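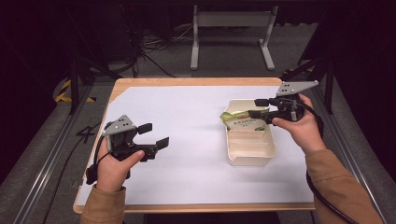

Skosero runs cardiac rehabilitation and support classes in Gustville for people who have had a heart attack, a stent or bypass surgery. We take people from the point their hospital team says they are ready, and there is no upper age limit. First appointments last 40 minutes. Bring your discharge letter and a list of your medicines. A partner or friend is welcome to sit in.

Muthu Reddy started the service after working as a physiotherapist on a hospital ward. He saw people go home with a leaflet and a follow-up date, and then come back months later having hardly walked further than the end of the road. The first class had 3 people in it. Since then 2679 people have come through our doors, and 977 of them have stayed on for the longer Grolow programme.
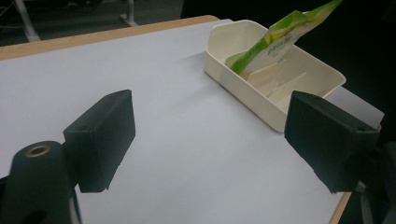
Grolow is a mix of gentle circuit exercise, blood pressure checks and talks on sleep, food and going back to work. You work at your own pace and sit down when you need to. Some people finish it in a season, others take a year – both are fine. We write to your GP at the start and again when you leave.

Geetha Joseph leads the nursing side. She also runs the evening group for people who feel well enough in body but are still anxious, which is common after a heart attack, even a mild one. The group meets at 7pm and has no set agenda. You can talk or just listen.
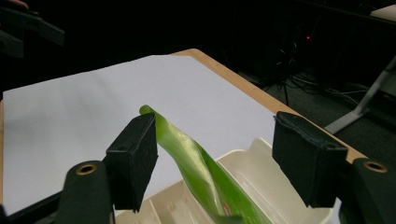 Fees and funding

The first appointment is free. Classes are paid for in blocks, and the Rimkutė Fund covers up to 200 pounds per person for anyone on a low income. Ask at reception for the form – it is one page and we can help you fill it in.

New blocks start in September and after the new year. If you have chest pain or feel suddenly unwell, call 999. Please do not wait for your next class.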